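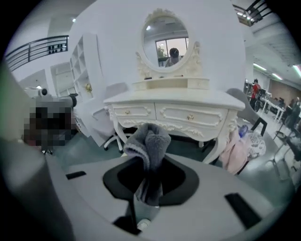

Wie ein Roboter lernt, eine Socke wegzuräumen

Eine Socke in eine Schublade legen: Das kannst du, ohne darüber nachzudenken. Für einen Roboter ist es eine schwierige Aufgabe. Seine Motoren sind stark genug, und seine Greifer gehen auf und zu. Schwierig ist der Teil, den man nicht anfassen kann, nämlich die Software. So nennt man alle Programme, die einem Computer sagen, was er tun soll.

In diesem Text geht es um ein Programm mit dem Namen Fleramero. Es soll Roboterarmen beibringen, Kleidung und andere weiche Sachen aufzuräumen. Geschrieben haben es Ayane Furukawa und Takumi Iwasaki mit ihrer Arbeitsgruppe.

Warum sind Socken schwer?

Ein Bauklotz hat immer dieselbe Form. Wenn ein Programm einmal weiß, wie der Klotz aussieht, erkennt es ihn auch, wenn er auf der Seite liegt. Eine Socke ist anders. Sie kann flach daliegen, zusammengerollt sein oder als Knäuel in der Ecke liegen. Hebt man sie hoch, hängt sie nach unten und verändert sich schon wieder. Fachleute sagen dazu: Das Objekt ist verformbar.

Früher haben Programmierer für jede Bewegung eine genaue Regel aufgeschrieben. Zum Beispiel: Fahre 40 Zentimeter nach vorn, schließe den Greifer, fahre zurück. In einer Fabrik klappt das gut, weil dort jedes Teil an derselben Stelle liegt. In einem Zimmer liegt fast nichts zweimal an derselben Stelle.

Lernen durch Vormachen

Deshalb lernt Fleramero aus Beispielen. Ein Mensch nimmt einen Greifer in die Hand, der so ähnlich gebaut ist wie die Hand des Roboters. Mit diesem Greifer erledigt er die Aufgabe selbst: Er packt die Socke, geht zum Möbelstück und legt sie hinein. Am Greifer sitzt eine Kamera, die alles mitfilmt. Sie hat ein Fischauge. Das ist ein Objektiv, das sehr viel vom Raum auf einmal zeigt, dafür aber gerade Linien krumm macht. Ein Regal oder ein Geländer sieht dann aus, als hätte es jemand gebogen.

Für das Programm ist das Krumme kein Problem. Es kann ausrechnen, wie stark die Linse die Linien verbiegt. Wichtig ist, dass im Bild vieles gleichzeitig zu sehen ist: die Socke im Greifer, der Tisch mit den Schubladen und auch der Raum dahinter.

Eine solche Aufnahme heißt Vorführung. Für das Aufräumen von Socken hat die Gruppe 2000 Vorführungen gesammelt. Gefilmt wurde mit verschiedenen Socken und an verschiedenen Möbeln. Wenn das Programm immer nur eine einzige Schublade sieht, lernt es nämlich nur diese eine.

Die drei Teile des Programms

Fleramero besteht aus 3 Teilen, die nacheinander arbeiten.

Der erste Teil ist die Wahrnehmung. Er bekommt das Bild von der Kamera. Ein Bild ist für den Computer zuerst nur eine lange Liste von Zahlen, für jeden Bildpunkt ein paar. Die Wahrnehmung sucht darin nach Mustern. Sie findet zum Beispiel heraus: Dieser graue Fleck ist Stoff, und dieser kleine goldene Punkt ist ein Schubladenknopf.

Gar nicht so einfach ist es mit Spiegeln. In einem Spiegel sieht man ein Fenster, eine Pflanze oder einen Menschen, obwohl dort, hinter dem Glas, nichts davon ist. Du weißt, was ein Spiegel ist. Das Programm muss erst lernen, dass man in diese Richtung nicht weiterfahren kann. Eine frühe Version namens Dusari hielt Spiegel für offene Türen. Sie hat den Arm dann so geplant, als wäre dort Platz.

Der zweite Teil ist die Planung. Sie entscheidet, was als Nächstes kommt. Ist die Schublade zu, muss sie erst geöffnet werden. Hat der Roboter aber schon eine Socke im Greifer, kann er nicht gleichzeitig am Knopf ziehen. Er braucht dann einen zweiten Arm, oder er legt die Socke kurz ab. Solche Reihenfolgen kennst du vom Schuheanziehen: zuerst die Socke, dann der Schuh.

Der dritte Teil ist die Steuerung. Sie macht aus dem Plan echte Bewegungen und sagt jedem Motor, wie weit und wie schnell er sich drehen soll. Dabei schaut sie immer wieder auf das neueste Kamerabild. Rutscht die Socke ein Stück, kann die Steuerung den Greifer etwas anders halten. Das nennt man Regelung. Eine Heizung mit Thermostat macht etwas Ähnliches: Sie misst, vergleicht und stellt nach.

Woher weiß man, ob es klappt?

Yuto Fujimoto kümmert sich in der Gruppe um die Tests. Er benutzt dafür ein eigenes Werkzeug, das Gevimton heißt. Auch Gevimton ist Software. Es speichert jeden Versuch und zeigt ihn später noch einmal an, Bild für Bild. Daneben steht, was sich das Programm in diesem Moment »gedacht« hat, also welche Dinge es erkannt hat und wohin es fahren wollte.

Für jede neue Version gibt es 133 Testaufgaben. Manche sind leicht, zum Beispiel eine einzelne Socke und eine offene Schublade. Andere sind gemein: eine graue Socke auf einem grauen Stuhl. Geht eine Aufgabe schief, sucht Yuto Fujimoto die Stelle, an der der Fehler angefangen hat. Hat die Wahrnehmung etwas verwechselt? War der Plan falsch? Oder hat die Steuerung zu spät reagiert? Erst wenn das klar ist, ändert die Gruppe etwas am Programm.

Denkt der Roboter?

Der Roboter weiß nicht, was eine Socke ist. Er hat nie kalte Füße gehabt. Das Programm hat in vielen Bildern gesehen, welche Bewegung zu welchem Bild passt, und macht etwas Ähnliches nach. Kommt etwas ganz Neues, zum Beispiel ein Handschuh, kann es danebenliegen – manchmal gelingt es trotzdem, manchmal nicht. Im Februar will die Gruppe mit Handschuhen und Mützen anfangen.

Zum Ausprobieren

Verbinde einem Freund oder einer Freundin die Augen und lege eine Socke auf den Tisch. Du bist jetzt das Programm und darfst nur reden: »Hand nach links«, »Stopp«, »Finger zu«. Versucht, die Socke so in einen Karton zu bekommen. Danach tauscht ihr. Schreibt auf, welche Befehle ihr gebraucht habt und an welcher Stelle es nicht geklappt hat.

Stand: 14.01.2026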